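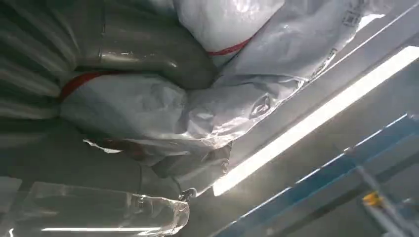 Fig. 3. White plastic sacks with red straps, part covered by a translucent sheet.

Home | Guides | Spares | Contact
Search this manual Enter keyword Go

Section 3: Storing and loading bagged salt
Clamik block and tablet softener, manual revision June
Compiled by Ingvar Thygesen, Wosness Technical Publications

3.1 Scope

This section covers storage of bagged salt, first filling of the brine cabinet, routine topping up, and the clearing of salt bridges. It applies to the Clamik single and twin softeners fitted with the Vasiler control head. Owners of the older Ledesma head should follow the same steps but use the settings printed inside the cabinet lid. Plumbing connections are dealt with in Section 2 and must be complete and leak tested before any salt is added.

3.2 Salt type

Use tablet salt sold for water softeners. Granular salt may be used in the single cabinet only, and only with the fine mesh platform fitted. Do not use:

- rock salt or road salt
- table salt or cooking salt
- dishwasher salt containing rinse additives
- salt that has been stored next to fertiliser, fuel or solvents

Tablet and granular salt must not be mixed in one cabinet. If the type is to be changed, run the level down until water is visible above the platform, switch off, empty the cabinet and rinse it before refilling.

3.3 Storage

Salt takes up moisture from the air. A sack that has been opened, or has a pinhole in it, will set hard in a damp outbuilding over one winter.

1. Choose a dry, level floor. Concrete is acceptable if a pallet or boards are laid first.
2. Lay sacks flat. Do not stand them on end.
3. Stack no higher than 3 sacks where the stack is free-standing. Cross the layers so that the joints do not line up.
4. Where sacks are kept in a vehicle, strap them. Tighten the strap by hand only. A ratchet will cut into the plastic if over-tightened.
5. Cover with a plastic sheet if the roof is liable to drip. Leave one side of the sheet open to the air, or condensation will collect underneath.
6. Keep the oldest sacks at the front and use them first.

CAUTION: Salt corrodes bare steel, aluminium and some brass fittings. Keep sacks away from boilers, tools, bicycles and electrical switchgear. Sweep up spillage dry. Do not hose it towards a drain that serves a septic tank.

Note: A small amount of free water inside an unopened sack is not a fault. The salt may be used.

3.4 Before the first fill

1. Confirm that the bypass valve is in the BYPASS position.
2. Switch off the control head at the fused spur.
3. Lift off the cabinet lid. On the twin model, release both side catches before lifting.
4. Remove the transit foam from the float chamber. Check that the float moves freely through its full travel.
5. Check that the salt platform is seated on all its feet. It should not rock when pressed at the corners.
6. Fit the cap to the float chamber and push it down until it clicks.
7. Pour clean water into the cabinet to the line moulded on the inside wall. Use cold water.

If the float sticks, withdraw the float rod vertically, wipe it with a damp cloth and refit it. Do not grease the rod.

3.5 Loading

A full sack is heavy. Ask for help if the cabinet is above waist height or in a cupboard with poor access.

1. Wipe the outside of the sack. Grit carried in with the salt ends up in the injector.
2. Rest the sack on the front edge of the cabinet with the seam facing inwards.
3. Cut one corner. Keep the cut short, so that the flow can be stopped by tilting the sack back.
4. Pour slowly, working from the rear of the cabinet to the front. Keep clear of the float chamber.
5. Fill to the upper mark and no further. The upper mark lies 12 cm below the rim.
6. Level the surface by hand. Do not press it down.
7. Check the sack for scraps of plastic, and check that none have gone into the cabinet. Remove any that have before closing.
8. Refit the lid.

CAUTION: Do not lower an unopened or part-opened sack into the cabinet. The plastic will block the brine pick-up, and damage caused in this way is outside the guarantee.

A part-used sack should have its corner folded over twice and clipped.

3.6 Starting up

1. Switch on at the fused spur. The display shows 71 for a few seconds. This is the software code and needs no action.
2. Set the time of day. The unit leaves the factory set to regenerate at 2 a.m.
3. Enter the hardness figure for your supply, as given by your water company.
4. Turn the bypass valve slowly to SERVICE. Allow air to clear from a cold tap.
5. Leave the unit for four hours, so that brine can form.
6. Hold REGEN until the display flashes. The motor will run and water will be heard at the drain.

Do not draw hot water during the first regeneration. If the display shows E13, the drain hose is kinked or frozen. Clear the hose and press REGEN again.

3.7 Topping up

Look at the salt level once a week. Households that keep to a fixed day, such as Friday, seldom run out. Top up when the salt is below the lower mark, or when water can be seen above the salt. On the twin model keep both sides at a similar level.

If the salt has run out completely, refill, wait four hours and run a manual regeneration. Hardness may be noticed at the taps until the next full cycle has ended. The hot water cylinder will take longer to clear than the cold taps.

3.8 Salt bridges

A bridge is a hard crust with a gap beneath it. The cabinet looks full but the salt level does not fall, and the water turns hard.

1. Switch off at the fused spur.
2. Tap the outside of the cabinet with the flat of the hand, starting low.
3. If the crust holds, push a blunt wooden handle down through it at the centre. Stop as soon as the resistance gives. Do not strike the platform.
4. Break up lumps larger than a fist, or lift them out.
5. Wait for the loose salt to settle, then level it.
6. Switch on and reset the clock if required.

Never use a metal bar, a drill or boiling water. Where bridges form repeatedly, keep the cabinet half full and top up more often. Check also that the lid seal is in place and that the cabinet is not beside a tumble dryer or other source of damp air.

3.9 Cleaning the cabinet

Clean once a year, when the salt is low. Scoop out the remaining salt, lift the platform, and remove sediment with a sponge and clean water. Household detergents and bleach must not be used. Refit the platform and repeat the steps in 3.4, leaving out step 4 except for the float check.

3.10 Record

Enter the date, salt type and number of sacks used on the card inside the lid. The service engineer will ask for it. Replacement cards and lid seals are ordered through the spares desk, marked for the attention of Ildikó Kun. Quote the serial number from the rear plate, not the number on the carton.

Continue to Section 4: Vasiler control head settings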